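# Sorting out the back of the computer

I have put this job off since March. The desktop has worked well enough, so there was never a day when I had to pull it out and look at the back of it, and the cables had been left to do as they pleased.

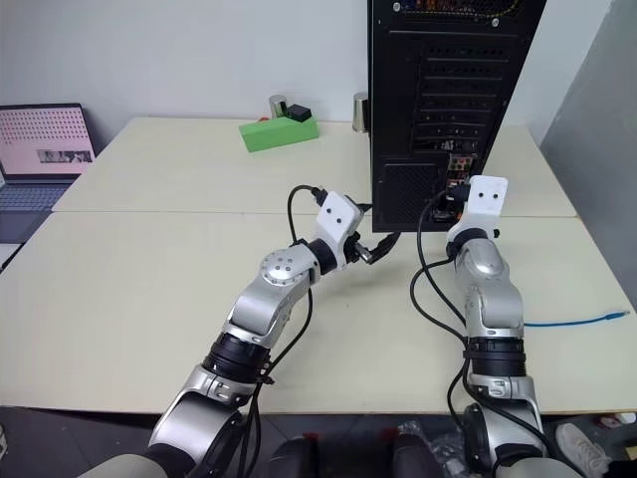 What pushed me into it was moving the desk. We are having the small bedroom painted, and everything with a plug on it had to come out into the other room by Thursday. I thought that if I was going to unplug the lot anyway I might as well put it back properly.

I'll write down how I went about it, mostly so I can find it again next time.

## Before unplugging

I shut the computer down, switched it off at the wall and left it while I had a cup of tea. Then I wrote labels. I used freezer labels cut in half and folded over the cable like a little flag, with the name of the thing at the other end: monitor, speakers, printer, keyboard. Modupe Ajayi, who I used to share an office with, swears by coloured tape, but I never remember what the colours stand for. Words are better for me.

If you do this, put the label a few inches back from the plug. I put the first two right up against it and they got in the way when I tried to push the plug home, so I had to peel them off and start again.

## What was behind there

Dust, chiefly. Also a biro, a spare power lead for a Celex printer we gave away, and one long cable which I traced by hand all the way down the skirting board and found was connected to nothing at either end. I have kept it. I know I shouldn't.

The power strip was full, and two of the six sockets were taken up by chargers for phones we no longer own. Those went in the bag for the recycling centre.

## Cleaning the vents

The perforated panels on the back of a tower collect a grey felt over time. I used a soft paintbrush, an inch wide and never used for paint, and held the vacuum nozzle a little way off to catch what came loose. I don't put the nozzle on the case itself. For the slot covers I used the corner of the same brush. It took perhaps ten minutes and I was surprised how much of it there was, given that I had done the front only a few weeks before. The front is the part I can see.

I did not open the side panel this time. It was getting late and I didn't want to start something that involved screws in a saucer.

## Putting it back

The most useful thing I did was to stand the tower on a table with its back towards me and work out the plugs there, in decent light. For years I have done this on my knees with a torch in my mouth, feeling for a socket I couldn't see and trying the plug one way up, then the other, then the first way again. With the back facing you it takes no time at all. You can see the shape of each socket and you can see which way up it wants the plug.

Once I knew where everything went, I took it all off again, carried the tower to where it was going and reconnected it there, turned half out from the wall. I do the power first and leave it switched off at the wall. After that the monitor, then the network cable, which should click, and then the small ones. Audio plugs go by colour if yours are coloured. The keyboard and mouse can go in last.

Give each one a gentle tug when it is in. My speakers crackled for most of a year and I blamed the speakers.

## Cable lengths

This is where I spent money. The old monitor cable was far too long and had been lying in a coil behind the desk. I measured the run with a bit of string and it came to 132 centimetres with some slack, so I bought a shorter one from Landero, the electrical place by the station. I also bought a pack of 80 hook-and-loop ties, far more than any household needs, but the smaller packs had gone. The whole lot came to roughly 34 pounds, most of it the cable.

I've used the ties in two bundles. Power leads go down the left leg of the desk and everything else goes down the right. I've left the last foot or so of each cable free so that the tower can be pulled forward without dragging the bundle with it. When I last tied everything up, years ago, I made it so tight that I couldn't turn the case round at all, and I ended up cutting the lot off with the kitchen scissors.

## Afterwards

It all came on. The printer needed to be told it existed, but it always does.

Bukola Amadi asked in the comments last time whether I keep the computer on the floor or the desk. It was on the floor until now. I have put it on a low shelf, the Kako one that used to hold shoes in the hall, and I think that should help with the dust. I'll look again in the summer and see how the vents are doing.

The painter has finished the first coat. We chose a pale green called Havlíček, which looked grey on the card and looks very green on the wall. I am told it will settle down when it dries. The shelves go back up at the weekend, and then I have two boxes of paperwork to go through before anything is allowed on them.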